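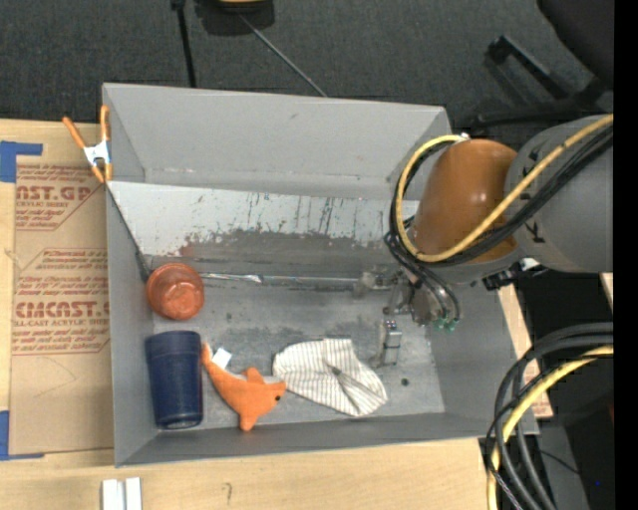
Dredcombe Bin-Kit: Datenkarte zum Testpaket

Stand: 28. Nov. 2020

Kurzbeschreibung
Das Dredcombe Bin-Kit ist ein Paket aus Behälter, Objektsatz und Aufzeichnungssoftware für Greifversuche mit einem Roboterarm. Der Arm gehört nicht zum Lieferumfang. Diese Karte beschreibt die Daten, die dem Kit beiliegen.

Inhalt
4000 Griffversuche, aufgeteilt in 266 Sitzungen. Je Versuch eine Bildfolge der fest montierten Kamera, die Gelenkwinkel und ein Ergebnisfeld (0 oder 1). Die Aufnahmen begannen im Mai.

Objekte
Der Objektsatz mischt harte und weiche Teile. Dazu gehören Becher, Plüschtiere (etwa ein orangefarbener Delfin) und Tücher, darunter ein weißes mit dünnen grauen Streifen. Die Teile liegen ohne feste Anordnung im grauen Behälter. Gebrauchsspuren an den Behälterwänden wurden nicht retuschiert.

Dateien
sitzungen/ enthält einen Unterordner je Sitzung
objekte.csv enthält Kennung, Objektart und Gewicht
kalibrierung.yaml enthält die Kameralage zum Arm

Einrichtung
1. Behälter auf dem Tisch fixieren.
2. Kamera montieren und kalibrieren.
3. Aufzeichnung mit "aletti start" beginnen. Aletti ab Version 2 wird vorausgesetzt.

Bekannte Einschränkungen
In 123 Versuchen fehlt das Ergebnisfeld. Diese Versuche sind in objekte.csv nicht vermerkt, sondern in fehlend.txt. Bei Tüchern ist die Bewertung ungenau, wenn nur ein Zipfel gefasst wurde. Kabel und Arm verdecken teilweise die Objekte.

Lizenz
Nutzung für Forschung und Lehre frei. Für den Einsatz in Produkten ist eine Lizenz von Lozano erforderlich.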